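Clearing the Catch-All Bin

Every household has one bin where things go to be forgotten. Mine sat by the back door through most of February, and I only dealt with it when I needed a pair of gloves and came up with one. Geeta Chaudhary, my neighbor, keeps hers empty and mentions it often.

Tip it out once a season. Put back only what you can name a use for in 10 seconds. "It might be part of something" is not a use. Toy blocks go to the toy box, even the one you've been stepping around out of respect.

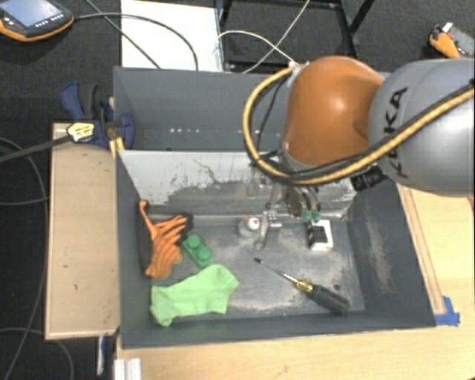

One orange glove, one green block, one small box: the usual residents.

Single gloves get a clothespin and a hook at eye level. If the mate hasn't shown up in five weeks, demote the survivor to paint duty. Small boxes should be opened before you store them. I kept an empty one for two winters, very carefully.

Scuffs on a metal bin floor are mostly there to stay. Wipe with warm water and a drop of dish soap, dry it well, and quit while you're ahead. I once went at mine with steel wool and now it has the old scratches plus my own.

Last, pick a smaller bin next time. You will fill whatever you buy. Uriel Salinas down the street bought the giant one, and we don't see much of his garage floor anymore.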